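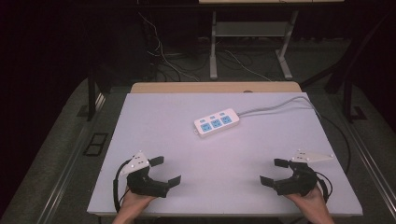 Station 2 Walkthrough, Hand-Held Gripper Work
Site: Leite assembly room
Inspector: Nayara Seixas
Also present: Jad Obeidat (operator), Gleice Moura (shift lead)
Date: Thursday, April 6, 2023

1. Work board flat and clear apart from the part in use
OK. Power strip and its cable, plus a thin black cable along the right margin.

2. Gripper cables kept off the part
OK. Both black cables loop to the outside. Jad would like a clip on the left side so it stops pulling at his wrist.

3. Gripper fingers and mounting plates checked before shift
OK. Screws on the right plate tightened Monday, signed by R. Shetty.

4. Cables on floor secured
NOT OK. White and black cables are tangled behind and around the metal stand. Needs a cover or a tray. Gleice to raise with Mamix.

5. Lighting
Needs work. Board is bright, area past the table is dim. Operators walk through there at shift change.

6. Breaks and rotation
Partly. The rule is 50 minutes on grippers, then other work. The log shows 193 recorded runs last week and two missed rotations. Jad says his thumbs are sore by the afternoon. He used to handle power strips bare-handed and moved around more.

7. Job changes explained to staff
Partly. Operators know the recordings are for the Zurkden arm. They have not been told what their own jobs will be once it is running in November. Three asked me. Luana Guerra to meet with both shifts.

Recheck items 4 to 7 in two weeks.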